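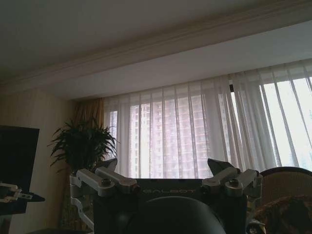
What I Want From a Demonstration

by Nisreen Tarawneh

8/29/20

In my first language we have a saying that a guest sees the house only on the day it is swept. I was thinking of it during the whole hour of the open day at Lenia, where I went in March with my neighbor Jad Twal. The company shows its household robots in an apartment and not in a hall, and I must say this was a good decision. In a hall you clap. In an apartment you look for the place to put your shoes.

There was a sign-up list, and 77 people had written their names on it, so we were let in by small groups. Our guide was Anneliese Hagedorn, an engineer, very patient. She gave us the number of the trial hours, 1,074, and she told us what the robot would do: take a cup from a shelf, carry it to the table, fold a small towel. It did the cup at the first try. The towel it folded at the third try, and here is where my opinion starts.

After the second try, a man in our group laughed, and Ms. Hagedorn said sorry. I think she should not have said sorry. I worked for many years in a hotel laundry, and I have taught perhaps thirty young women to fold. All of them failed more than two times. What interested me was what the machine did between the tries. It let the towel go, moved the arm back, and began again from another corner. I would have liked to hear why it chose another corner. Instead we were moved to the next room, where a screen was playing a film of the same robot folding the same towel without any mistake, with music.

I do not say the film was a lie. But I had the true thing in front of me one minute before, and the true thing was more useful to me. From the film I learned that the towel can be folded. From the two failures I learned how long I would have to wait in my own kitchen, and if I could stand it. These are the questions a buyer has. Jad does not agree. He sells kitchen machines, and he says that people who see a failure remember only the failure. Maybe he is right about people who buy a mixer. A mixer does not walk around your mother.

And this is my second point, the mother. Mine is 84 and she lives with me. I asked Ms. Hagedorn what the robot does when a person stands in its way and does not move, because old people do this. They stop to think. She answered that it stops and waits. I asked if we could see it. She looked at her watch, and then she was honest and said it was not in the program for the day. Visitación Manzano, who was in our group and who has a care home with her sister, offered to be the person who stands. She was already taking off her coat. It was not permitted because of the insurance.

I understand insurance. But if a company invites the public, and the public asks for the one thing it really needs to know, there should be a way to show it. Put a chair with a pillow in the path. Let an employee stand there. It would take two minutes, and the film with the music took nearly 153 seconds, I know it because the clock was in the corner of the screen.

The price was also not in the program. Somebody said 3,000 a month for rent, somebody else said this was for the older model, and the young man at the door with the brochures said that he could not comment. Why make a swept apartment, with a towel and a cup, so that we imagine our lives there, and then be shy about the rent?

I wrote all this to the company in a letter, more politely. Ms. Hagedorn answered me herself. She wrote that for the next open day she will ask to keep the failures and leave out the film, and that she cannot promise. I have put my name on the list again, and Ms. Manzano also. Jad says he will come if there is parking.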